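Could you help us sort, pack and check at Fastel? Part-time packers wanted in Kaltthorpe

We are a small toy library and repair workshop on the edge of Kaltthorpe, and after a very busy autumn we are looking for 2 part-time packers to join us in January. If you like things to be in their proper places, and you find a properly closed lid oddly satisfying, we would love to hear from you.

Fastel lends building sets, puzzles and play kits to nurseries, childminders and families all over the Mirkia valley. We have around 300 sets on the shelves at the moment, and in a good week 80 of them come back to us, usually with something in the wrong box – a stray brick, somebody's hair slide, half a biscuit. Every set has to be emptied out, wiped, checked against its card and packed again before it goes to the next family.

Most of the work is done sitting at a table, though you can stand if you prefer. You would have a mat in front of you, a tray for the bits that need a closer look, and the storage box you are filling. It is gentle work but it does need patience, and we would much rather you took your time over a box than rushed it. 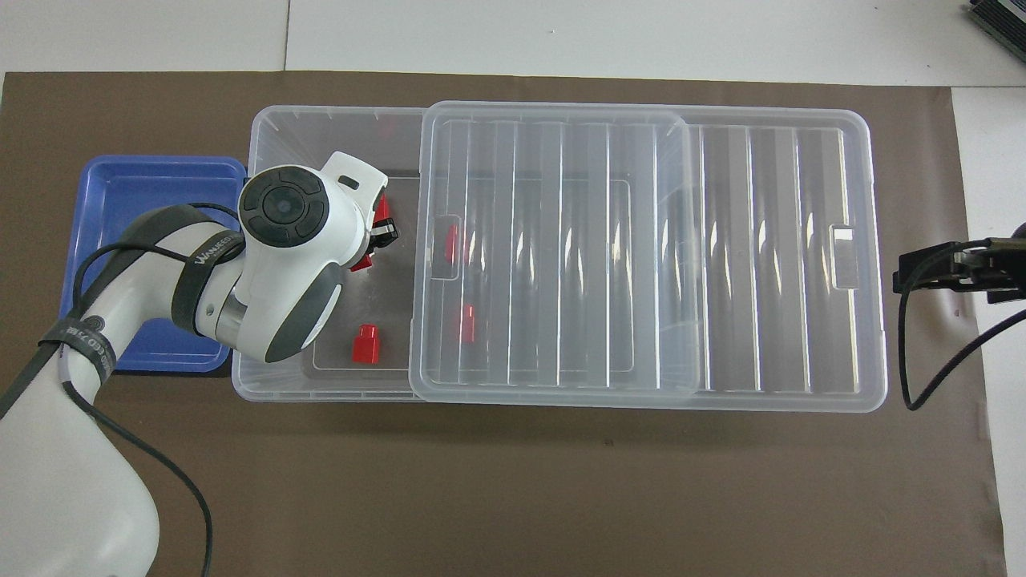
Small pieces go in before the lid does, and the card goes in last of all, so that it is the first thing a child's grown-up finds on opening the box. We will show you all of this in your first week, and you will sit beside one of our regular packers until you feel settled. No experience is needed. Good eyesight (with glasses is fine!) and steady hands are a help, and you should be happy to lift a full box on to a shelf at waist height.

Hours are mornings only, during school terms, and we can be flexible about which ones. There is free parking behind the Bisht building, a bus stop 100 metres from the door, and plenty of tea.

To apply, please write us a short letter or email telling us a little about yourself and why this would suit you. A CV is welcome but you don't have to send one. You are also very welcome to call in and see the workroom first – just ring the bell at the side entrance.

Posted November 10, 2025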